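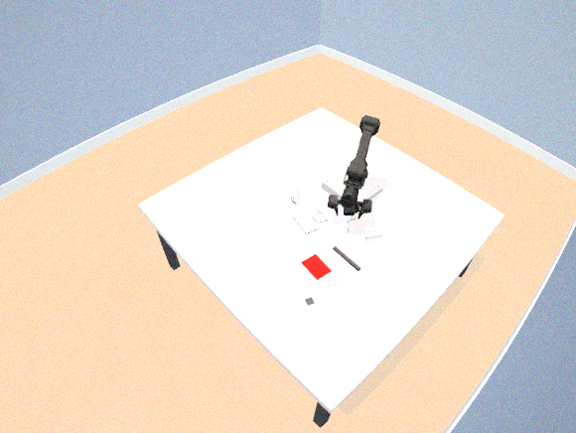
Figure 1. White rectangular table under strong light, oblique view from above (rendered). Pale items on the surface show mainly as faint gray outlines.

4. Surface Brightness and Items Left Behind

4.1 Background to the log

The record of items left on reading room tables was kept for 365 days, starting on 20th April, at three sites: the Durnthorpe branch library, the Multance records office, and the James Reading Room. All three closed their rooms in the same way. A member of staff walked the room after the last reader had left, looked over each table from a standing position, and removed anything found. Items missed on this walk were normally found the next morning by the opening staff, who entered them on a separate sheet. The difference between the two sheets is the main quantity of interest in this section.

The sites differed in the finish of their tables. Durnthorpe had replaced its oak tables with white laminate two years before the study. Multance had green linoleum tops in good condition. The James Reading Room had both types, the white tables in the north bay and older brown ones elsewhere, and it is the only site at which the two finishes can be compared under the same staff and the same closing procedure. Results from the other two sites are reported for completeness and should not be read as a comparison of finishes alone.

Lighting also differed. The James Reading Room has pendant lamps hung low over each table. In August the lamps in the north bay were replaced with brighter units at the request of readers who found the old ones dim. The replacement was outside our control and was reported to us after the fact. We have kept the data from before and after the change separate wherever the totals allow it.

4.2 Types of item

Items were sorted into dark, mid-tone, and pale. The sorting was done by the staff who found them, using a printed card with gray patches. Pencils, glasses cases, phone chargers, and gloves made up most of the dark group. The pale group was dominated by paper: request slips, receipts, bookmarks, and loose sheets of notes. Erasers and earbud cases were also common. Mixed items, such as a white notebook with a dark spine, were assigned by the color of the larger part.

In the James Reading Room, dark items were missed at closing at nearly the same rate on both finishes. Pale items were missed much more often on the white tables. The gap was present before the lamps were changed and was wider afterward. Durnthorpe showed a similar pattern, with pale items accounting for most entries on the morning sheet. At Multance the morning sheet was short throughout the year and shows no pattern worth reporting.

Thickness appears to matter as well as tone. A single sheet of paper casts almost no shadow under a lamp placed directly above it, and its edge is the only cue left to the person looking. A closed notebook of the same tone is usually seen from its side face. The card used for sorting did not record thickness, and the remark is based on the free-text column of the sheets.

4.3 Placement test

To check the log against a case where the number of items was known, we ran a placement test in the north bay outside opening hours. A total of 400 pale items were set out over several sessions, and 18 members of staff from the three sites took turns making the closing walk. Each person was told that items had been placed, but not how many or where. Staff walked at their own pace and were not allowed to touch the tables.

Of the 400 items, 252 were found on the first pass. Most of the remaining items were found when the same person repeated the walk from the opposite end of the room. We attribute this to the change in viewing angle relative to the lamps. From one side, the reflected light from the tabletop was strong enough to bring the surface and the paper to nearly the same brightness. From the other, the paper was either slightly darker than the surface or showed a visible edge.

Viewing height was not varied in the test. It was, however, raised in the interviews that followed. A table seen from close to its own level presents a very thin band of surface, and items lying flat on it are foreshortened until they are hard to separate from the top. Staff who were seated when they made their check, as sometimes happened at Durnthorpe when the desk faced the tables, relied on this kind of view.
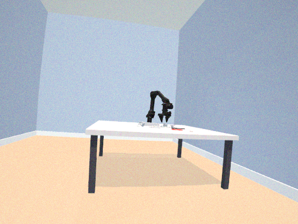
One respondent at Durnthorpe wrote that the check from the desk had never been meant as a check at all, and that it had become one only because the closing walk was moved to ten minutes earlier. The same respondent asked that the report make clear that the tables were chosen for ease of cleaning, a point on which the branch has had no complaints.

We accept both comments. The change in the timing of the walk predates the log and affects every month equally, so it does not alter the comparison between pale and dark items at that site. It may explain why the total number of missed items was higher at Durnthorpe than in the James Reading Room, where no one leaves the desk until the walk is done.

4.4 Measures tried

Three measures were tried in the north bay during the last part of the year. The first was a desk pad in mid-gray felt, placed at each seat. Pads reduced the number of pale items missed within the area of the pad, but readers moved them, stacked them, or put them on the floor to make room for large volumes. By the third week many of the seats had no pad.

The second was a change to the route. Staff walked the bay once in each direction, which added a short time to closing. The morning sheet for this period is the shortest of the year for the bay. Compliance was not monitored, and two of the staff said in interviews that they had gone back to a single pass on busy evenings.

The third was to dim the pendant lamps to half output at closing, using the existing wall control. This was the cheapest measure and the easiest to keep up. Its effect on the morning sheet was similar to that of the second pass, although the period was too short to separate the two with any confidence. A matte film made by Vosislow was also considered, but a sample marked badly under pencil and was not taken further.

No measure was tried at Multance. At Durnthorpe the lamps are switched as a single bank with the stairwell and cannot be dimmed.

4.5 Limits of the data

The log depends on two sheets filled in by different people. An item left by a cleaner or an early visitor would be entered on the morning sheet and counted as missed. We believe such cases to be rare, as the rooms are locked overnight, but they cannot be ruled out. Items found and pocketed are not recorded anywhere.

The sorting card was printed on uncoated stock and darkened slightly with handling. Cards were replaced at the midpoint of the study. A few items near the border between mid-tone and pale may have been placed differently before and after the replacement. Moving all such items into the pale group does not change the direction of any result given above.

The placement test used only pale items. A matching test with dark items was planned and then dropped when the north bay was needed for a display. The test result therefore shows how many pale items can be overlooked by attentive staff under bright light. It does not give a difference between tones, for which the log is the only source. 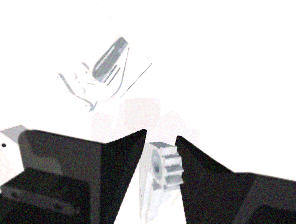
An early reader of this section objected that a white table is also the easiest on which to see a dark item, and asked whether the gain on pencils and chargers might cancel the loss on paper. In the James Reading Room it did not. Dark items were already found at a high rate on the brown tables, so there was little room for improvement, and the white tables gave no measurable gain.

The same reader suggested weighting items by their value to the owner. We did not attempt this. A request slip has no value the day after it is used, while a sheet of handwritten notes may stand for a full afternoon of work, and the two were entered on the sheets under the same heading. A later version of the form, now in use at Multance, separates handwritten from printed paper. Claims made at the front desk are recorded on the same form, with the date of the claim and the table number where the owner can supply it.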